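Slow Bus to Drokano: Frequently Asked Questions

Slow Bus to Drokano by Maarten Vandenberghe
Home | The Book | Readings | FAQ | Write to Me

I get the same dozen emails over and over, plus one man who writes to correct my bus timetables. These are my replies. The timetables are still under review.

Is it all true?

The buses are true. The food poisoning is very true. I moved two conversations from one town to another so that chapter four would have something in it besides rain, and I gave the customs officer a better mustache than the one he was working with. My lawyer, if I had one, would call it a memoir.

How far did you go?

1,179 miles, going by the ticket stubs. I lost some stubs. A person with a car and a sense of purpose could do it in a long weekend. It took me six weeks, and for one of those I was lying on a bathroom floor at the Loureiro guesthouse, getting to know the tile.

Is Gonçalo Baptista a real person?

Yes, and he would like it known that he never cried on the ferry. He has read the ferry chapter. He says it was spray. I've offered him a footnote in the next printing, and he has asked for a page.

Are you two still friends?

We don't share rooms. Otherwise, yes.

What happened with the woman who ran the card game?

Everything I know is in chapter seven. She had my watch, my good shoes and, for part of the evening, Gonçalo. By breakfast she'd given back the shoes. I have had a lot of mail suggesting she was cheating, all of it from men, and all of it explaining how they would have spotted it. Good luck to them. She's still there, as far as I know, and she likes confident people.

Do you really not remember the night in Galtness?

I remember up to the second bottle, and I remember a goat. Between them there is a gap that various people have kindly tried to fill in, and no two versions match. I printed the one where I come off best. It's the one in which I apologize to the goat.

Should I take the same trip?

You're an adult. If you insist, go in October, when the heat has let go a little and the road into Drokano hasn't washed out yet. Pack less than you think, then take out the second pair of jeans. Bring small bills. Bring toilet paper and guard it like a passport. The last leg can take up to 19 hours, and the driver owns one cassette.

Which cassette?

I've signed nothing, but I feel bound to silence. Pan flutes are involved.

Can I stay at the Loureiro?

You can. The front room has a door that closes. Ask for that one. The soup is fine now, or so the owner told me in a letter that spent two pages on the soup and half a line on my health.

Why did you publish it yourself?

I sent it to three publishers. The first never answered. The second liked it but wondered whether it could be about sailing. The third was Rosier, who held on to it for most of a year and returned it with a coffee ring on the title page and a note saying it "lacked a journey." It's a book about a bus. I've kept the note above my desk, and the coffee ring went on the cover of the first printing, where several reviewers took it for design.

Is there an audiobook?

I recorded two chapters in my closet, between the winter coats. You can hear the neighbor's dryer and, at one point, my stomach. Gonçalo has offered to read his own lines, provided he can change them. Talks continue.

My copy is missing the map. Can I have a refund?

All copies are missing the map. I drew one, and my sister thought it was a picture of a kidney. If the book fell apart or arrived wet, write to me and I'll send another. If you simply didn't care for it, I'll send my sympathy, which ships free.

Will you come and speak to our book club?

If you're within reach of a train, yes. I don't charge, but I do eat. Please don't hire a goat. It's been done, and the carpet was someone's mother's.

Is there a second book?

There's a pile of paper with a title on it. It has ferries in it, a wedding I wasn't invited to, and much less drinking, on advice. Gonçalo has asked to see the pages before anyone else does. I've told him they don't exist yet, and most mornings before nine that's the truth.
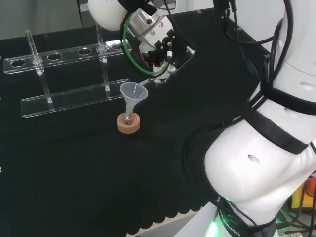
After nine I write for an hour or so and then answer the man with the timetables. He says the night bus left at 6:19. I still say it left without me.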